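Why Does Icing Get You in Trouble?

Hockey has a lot of rules about where the puck is allowed to go, and a lot of grown-ups who will explain them to you at the exact moment something exciting is happening. Icing is the one they explain most. By the time they finish, the period is over and your fries are cold.

So let's do it now, while nobody is shooting.

First, the rink

A hockey rink is a big rounded rectangle with lines painted under the ice. The thick red one across the middle is the center line. It cuts the rink into two halves, and each team has a goal to guard in one half. The thin red lines that run across the ice at each end, through the front of the goals, are called goal lines. There are blue lines too, but they belong mostly to a different rule, called offside, and offside can wait its turn.

Remember the center line and the goal lines. Those are the ones we need.

What icing is

Icing happens when a player who is still on their own side of the center line whacks the puck all the way down the rink, past everybody, and it slides over the other team's goal line without anyone touching it. If it goes into the goal, that's not icing. That's a goal, and a very embarrassing afternoon for the goalie.

When icing is called, the whistle blows, play stops, and the puck comes all the way back. There's a face-off, where an official drops the puck between two players, and it happens down at the end belonging to the team that did the icing. In other words, you threw your problem to the far end of the building and someone has carried it back and set it down next to your goal.

Why anybody would do it

Picture the Gredham Otters playing the Nondard Moles. The Moles have been buzzing around the Otters' goal for what feels like a week. The Otters are worn out. Their goalie has been lying down, standing up and lying down again. At last an Otter gets the puck, and she has an idea, and her idea is to hit it as hard as she can in the direction of away.

It works very nicely for a few seconds. The Moles have to turn around and skate after it. The Otters get to breathe. If there were no rule, a team that was ahead could do this all night long, and you would have paid for a ticket to watch people fetch.

Does the puck have to go fast?

No. It can creep over the line at the speed of a sleepy turtle. Lots of icings are slow, and the crowd gets to groan the whole way.

The tired legs part

In many leagues, there's an extra sting. Hockey players don't stay on the ice very long at one time. They skate hard, then hop over the boards and let somebody else have a turn. This is called changing lines, and it goes on all game while you are looking at the puck.

But in those leagues, a team that ices the puck isn't allowed to change before the face-off. The tired Otters have to stay out there and stay tired. The Moles may send out fresh players who have been sitting down and drinking water. You can usually tell who iced it by looking for the people bent over with their sticks across their knees. 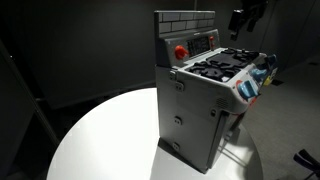

What happens if a team is short a player because of a penalty?

In most leagues, that team is allowed to shoot the puck down the ice without being called for icing. It has fewer skaters than the other side, so the rule goes easy on it until the penalty ends. Some youth leagues don't allow this, and you'd have to ask your coach about yours.

When it looks like icing but isn't

Officials can wave icing off, which means they spread their arms out to the sides and everybody keeps playing. The team chasing the puck might have been able to reach it and just didn't bother. You can't coast along admiring the puck and then expect a whistle as a present. The goalie might have come out to play it. Or the puck might have touched one of the chasing team's players on its way down, even just a skate.

Some leagues make it a race. If a player from the icing team would get there first, there's no icing, and the game goes on. Other leagues blow the whistle as soon as the puck crosses the goal line, which is safer for small people with sharp feet and large boards to run into. That one is called automatic icing, or no-touch icing.

How to spot it from your seat

Watch the official's arm. When icing might be coming, one arm goes straight up in the air and stays there. It looks as if they know the answer and are waiting to be called on. Then either the whistle blows or the arms go wide.

Coach Sunee Sukprasert, who teaches the beginners' group at the Chauhan Rink, has her skaters practice the signals along with the stops and turns. She also has them shout "Icing!" whenever a puck gets loose and slides the length of the ice. With beginners this is quite often, and it gets loud.

A few words to keep

Face-off: two players, one dropped puck, a lot of elbows.

Center line: the thick red line in the middle. Get the puck across it before you send it deep and you're fine.

Waved off: never mind, keep skating.

Dump and chase: shooting the puck deep on purpose after reaching center, then going to get it. Perfectly legal, and hard on the lungs.

Next time: offside, and why the blue lines are so fussy.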